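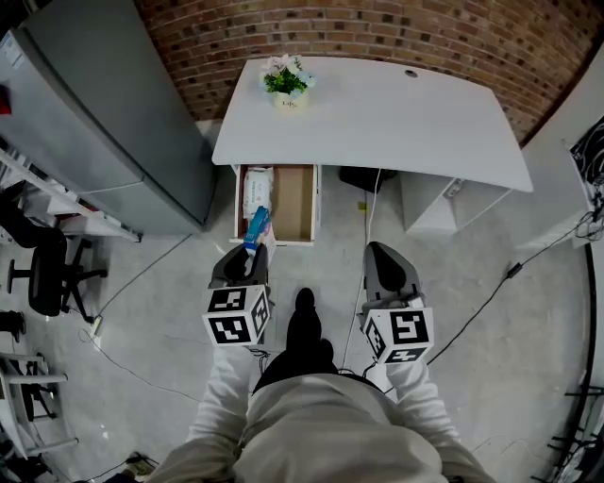

A small box held up near the open desk drawer, with the potted plant keeping its place on top.

Drawer by Drawer, the Zarner Building Is Clearing Its Desks

If you have walked through the ground floor of the Zarner building lately, you may have noticed how much tabletop there is to look at. The shared workrooms are in the middle of a big spring tidy, and the rule everyone is following is short enough to fit on a sticky note: one plant on top, everything small in the drawer.

It started in April in the Avska room, the one with the red brick wall and the tall silver refrigerator. People there had been trading complaints about lost chargers and wandering tape for months. Then one afternoon two desks were cleared right down to the white tops, and by the time the coffee was ready the next morning the neighbors wanted theirs done too. The idea has since spread to three rooms, and the Mendia room at the end of the hall is next.

The desks in the building were made by Kuhlmann, a local workshop, and they are simple things. There is a flat white top with a round hole near the back edge for cables, and a drawer under the left side that is light wood inside. Plenty of people who have sat at these desks since the building opened had more or less forgotten the drawer was there! One tenant found a set of keys to an office she had left two jobs ago. Another found 20 pens, three of which still wrote.

Now the drawers are being put to proper use. Small boxes and packets go in there, standing up where they fit, so that the writing on them can be read without taking everything out. Packets are going along the left side. Boxes go wherever there is room, and anything too tall for the drawer to close over has to find a home on the shelves along the wall. A few people have tried cardboard dividers cut down from mailing boxes, and they work wonderfully — until someone pulls the drawer too fast and the whole row falls over like dominoes. A folded strip of felt at the back seems to help.

The plants were an afterthought, and they may be the best part. When the first desks were cleared, the tops looked a little bare against the brick, so someone set out a few small pots. The one in the Avska room has green leaves and pale pink flowers in a white pot, and it does a lot for a plain white desk. Tenants may bring their own or take one from the tray by the front entrance. The only request is that the pot be small enough to lift with one hand when it is time to wipe the desk down.

Zarner's newsletter put a number on the effort last month. The first round of sorting turned up 2,837 loose items across the three rooms, from rubber bands to a full set of measuring spoons. The sorters counted them out on a long table over two evenings, and apparently there was some debate over whether a box of staples was one item or 1,000. (It went down as one.) The most common find was the little bag of spare screws that comes with furniture. Those are now together in a jar on the supply shelf, and anyone with a wobbly chair is welcome to go digging.

Cables are the next big job, and a harder one. A drawer can be sorted in the time it takes to drink a cup of tea, but cords run along the floor and under the desks, and every one of them is plugged into something that somebody needs. The plan is to go room by room. Power strips will stay up off the floor where there is a cabinet to hold them, cords that reach the desktop will come up through the round hole, and anything left over will be coiled and tied with a paper tag. Please write on the tag what the cord belongs to, even if it seems obvious today. The concrete floors will get a good mopping once the cords are up, so chairs will need to be rolled out into the hall that morning.

There has been some talk about the refrigerator as well. It is a generous size, with two doors, and it serves more people than it used to. For now the tidy stops at its handles, but a shelf-by-shelf sort is planned once the Mendia room is finished. If you have a jar in there with no name on it, this would be a very good time to go and say hello to it.

The mood in the building is cheerful, and it is easy to see why. Sitting down in the morning at a clear white desk with a flower on it is a real pleasure, and it takes so little to get there. Several tenants have said they spend the last few minutes of the day putting their small things away, and one has started leaving her drawer open a crack as a reminder to herself.

Anyone who would like to pitch in can add their name to the sheet on the Mendia room door. Bring a soft cloth and, if you have them, a few small boxes with the lids still on. Sorting begins at 4 p.m. and usually wraps up in time for dinner. Unclaimed items from the first round will stay on the long table by the entrance until the end of the month, and the measuring spoons are still looking for their owner.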